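4.2 What settles on a shelf

Participants in the Trandham households told us, with some confidence, that shelves above a desk were for books. Our March inventory of 131 units logged 2595 objects, of which 685 were books. The remainder was harder to name – soft toys, bottles, lids parted from their tins – and we coded it as "settled" items, a neighbour having already used "junk". 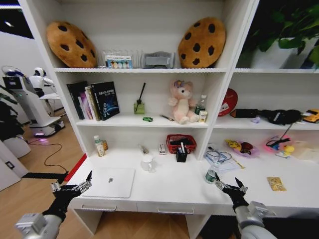 Figure 3. Desk unit with books, plush cushions, a teddy bear and a toy car on the shelves.

Cushions gave our coders the most grief.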